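Teaching the hand tracker to say "I don't know"
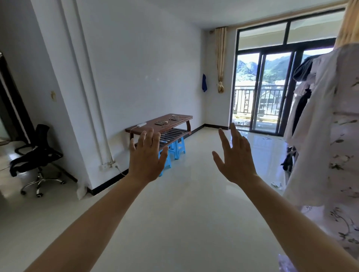 Both hands up and open, table and balcony door behind.

I've been meaning to write about the hand tracking work for ages, and every time I sit down to do it I end up fixing one more thing in the code instead (anyone who has ever kept a blog about software will know how that goes). So tonight the editor stays closed and you get the post, such as it is.

For anybody new, Marititz is the little perception package I maintain in my spare time. It takes head-view video, finds the hands, estimates where the joints are, and passes all of that to a retargeting layer called Keltley, which works out what a robot arm should do about it. Keltley belongs to Hammad Qureshi, who is much more patient with me than I deserve, especially when I rename a field in the message format and forget to mention it.

The trouble I've been chasing since December is confidence. Open hands with the fingers apart should be the easy case, and mostly they are. But put a pair of them in a bright room with a shiny white floor and the old model got jumpy. Fingertips over the floor were fine for a while and then one would hop, and fingertips that overlapped something darker, like the edge of a wooden table, tended to slide along that edge as if it were part of the finger. The worst part was that the reported confidence hardly moved. Keltley believed every word of it and the simulated wrist gave a nasty little twitch.

My first idea was smoothing, and I spent far too long on it. A heavier filter hid the twitch nicely, but it also made everything feel like waving your arms in syrup, so out it went. What I have now is a separate score for each fingertip, trained on 400 clips that Nouhaila Ragab and I labeled by hand over more evenings than I'd like to admit. When a score drops, Keltley holds that finger where it was for up to 3 updates and then eases it back in — no sudden catching up, which I like very much!

Left to do: the thumb is still too sure of itself when it points toward the camera, and the replay tool takes forever to open long recordings. Shuk-fan Tsang has sent me a patch for the second one and I'm going to read it properly this week, with tea.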